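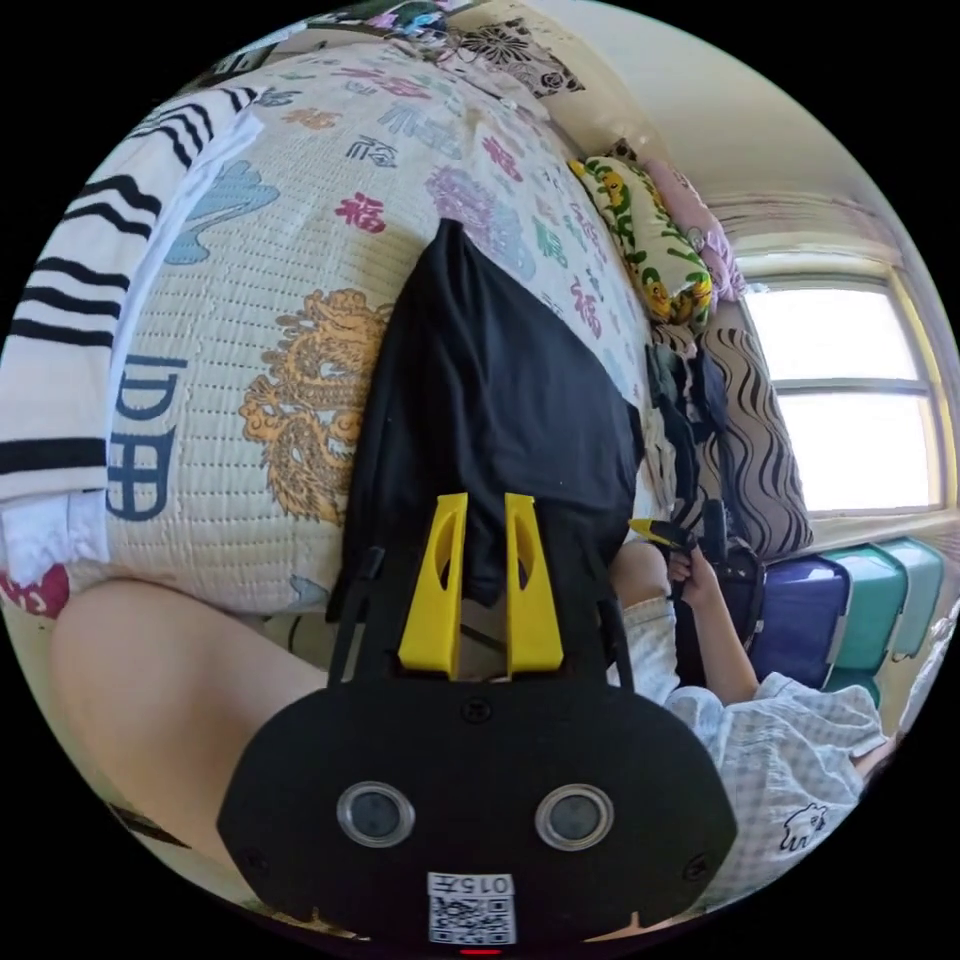 Volume 14, Issue 162

From: Fenna Hoekstra
To: Skevimis users list
Date: 2026-09-08
Subject: Re: Hand-held gripper kit from Grellham, is it worth the price?

Dear all,

Thank you, Arvid, for your questions. I answer them below your lines, as far as I can.

Arvid Haugland wrote:
> We are thinking to order the Grellham hand-held kit for
> our folding tasks. The offer says 2 grippers with labels,
> charger and the Michiels software for one year. Has
> anybody used it on soft things like clothes and bedding?
> Our old set from Todstead was fine for cups and boxes,
> but it was poor with cloth.

Yes, we have used it on cloth, mostly shirts and towels on a bed. The yellow fingers are tapered and have a long slot in the middle, and I find they take hold of a fold better than the flat ones from Todstead. With thin cloth you must still come in from a low angle. If you come straight from above, the fingers close on nothing, or they take the bedspread too.

> Is it heavy for the arm?

After one hour I feel it in the wrist. My colleague can work longer than I can, so please let each person try it before you decide on the length of the sessions. We now stop after 98 recordings, also if people say they are not tired.

> How does the software keep the two grippers apart?

By the QR code on the white label at the front. The number is printed above it, for example 015 and then the character 左, which means left. Please write this number in your own list also — we did not do it in December, and it cost me two evenings to sort the files again.

> And the results with patterned fabric?

It is a mixed picture. We have 1,767 recordings of clothes on a quilted bedspread with very busy print, dragon and large characters in many colors. Michiels accepted most of them. The ones it refused were mainly dark clothes near a bright window, and for these I would close the curtain and try again.

My opinion: for cloth I would buy it again. The manual is weak and the charger is slow, but support from Grellham answered me every time within some two days. Ask them for the longer software license before you sign. They did not offer it to us, we had to ask.

If you want, I can send you our settings file for Skevimis.

Kind regards,
Fenna Hoekstra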